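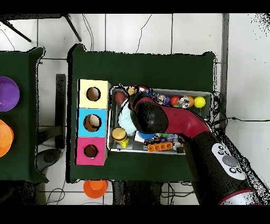 Caring for Toys and Playroom Textiles at Home

Household Advice Service, Cleton District Housing Association
Leaflet 14, revised 30th December

Tenants with young children frequently ask the Association how toys should be cleaned and stored in small apartments. The advice below applies to all Association properties, including the new units at Fullen Court.

Sorting

Toys should be sorted by material before any washing begins. Hard plastic, painted wood, fabric and cardboard each require different treatment. Items with batteries must be set aside and their compartments opened and checked for leakage. Broken pieces with sharp edges should be discarded.

Hard toys

Wash in warm water with a small amount of dish soap and rinse well. Hollow bath toys should be squeezed out fully and left to drain overnight. Painted wooden toys must not be soaked; a damp cloth followed by a dry one is sufficient. Cardboard items should only be dusted.

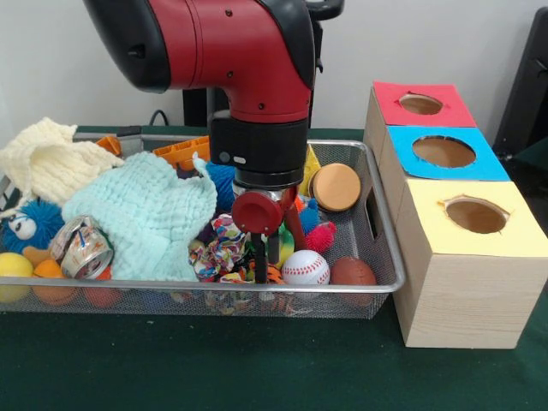
Soft toys and knitted items

Check the label first. Where no label remains, wash by hand in cool water and press in a towel without wringing. Knitted blankets should be dried flat, as hanging stretches the stitches. Small soft toys may be machine washed in a closed mesh bag on the gentle cycle. Tenants using the shared laundry room at Min Street are asked to limit each load to 18 pounds.

Storage

Open containers that allow air to pass are preferred for anything that has recently been washed. Solid bins with tight lids are suitable only for items that are completely dry. Heavy toys belong on the lowest shelf, and shelving taller than a child must be fastened to the wall. Wall brackets are available from the Irkuto Road office during opening hours.

Tablecloths used for play

Shake out outdoors after use. Remove modeling clay with the back of a spoon once it has hardened, and treat the mark with cool water before laundering.

Questions may be left at the front desk of any Association office. Leaflet 17, on carpets and rugs, was updated in October and is available on request.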